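Start Projekte Berichte Partner Kontakt
Lesezeit: 3 Minuten

Zwischenbericht Mai an die Kofler-Förderung
Teilprojekt Textilien, Standort Grosesholm

Sehr geehrter Herr Bunting,

wie vereinbart berichte ich über den Stand der Datensammlung für das Lernsystem Risomard. Im bewilligten Plan stehen 4000 Aufnahmen vom Greifen und Ablegen weicher Kleidung. Davon sind bis jetzt 1454 geprüft und in den Bestand übernommen. Weitere fast 2000 sind aufgenommen, aber noch nicht geprüft. Der Rückstand liegt also bei der Prüfung, und dort möchte ich im Sommer mehr Stunden einsetzen.

Die Aufnahmen entstehen in bewohnten Wohnungen, mit dem Handgreifer und der Kamera daran. Im Antrag hatten wir zuerst den Versuchsraum in Plunton vorgesehen. Dort waren die Unterlagen aber alle glatt und einfarbig, und das Modell hat in den ersten Versuchen den Rand eines Kleidungsstücks fast nur auf solchen Flächen gefunden. Seit März arbeiten wir deshalb auch auf Betten, Sofas und Decken mit Muster oder Schrift. Diese Änderung habe ich mit Ihnen telefonisch besprochen und halte sie hiermit schriftlich fest.

Bei der Prüfung wurden 26 Aufnahmen verworfen. Meistens hat die Hand zu schnell gezogen, sodass die Lage des Greifers im Raum nicht mehr sicher berechnet werden konnte. Wir haben die Anleitung für die Aufnehmenden darum in zwei Punkten geändert:

- Vor dem Schließen der Finger eine kurze Pause machen.
- Den Stoff an einer Falte fassen und erst danach heben.

Der zweite Punkt ist mir wichtig. Flach liegender Strick gleitet leicht aus den Backen — eine stehende Falte gibt dem Greifer mehr Halt, und das Modell kann sie auch besser als Ziel lernen.

Noch offen ist die Frage der Beschriftung. Bisher notieren wir pro Aufnahme die Art des Kleidungsstücks, die Unterlage und den Ort des Griffs. Die Kollegen, die das Training machen, wünschen zusätzlich eine Angabe, ob das Stück auf links liegt. Bei gefalteten Teilen ist das nicht immer zu erkennen, deshalb schlage ich ein Feld »unklar« vor. Ich bitte um Ihre Meinung dazu, bevor wir die alten Einträge ergänzen.
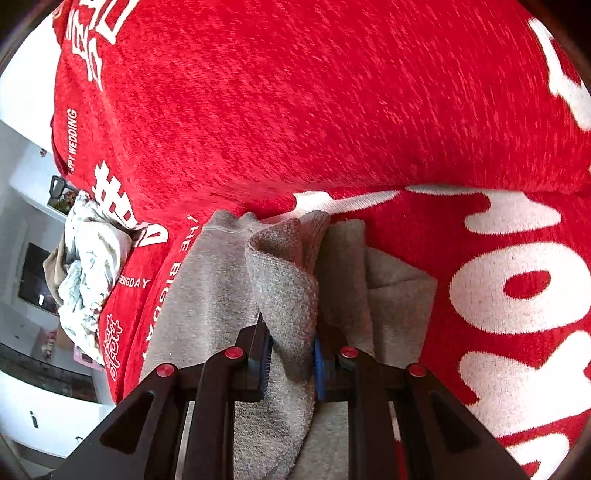
Die Mittel für Personal sind bis jetzt im Plan. Beim Material brauchen wir einen zweiten Satz Griffbacken, den ich aus dem laufenden Posten bezahlen kann. Den nächsten Bericht schicke ich Ihnen nach Abschluss der Prüfung.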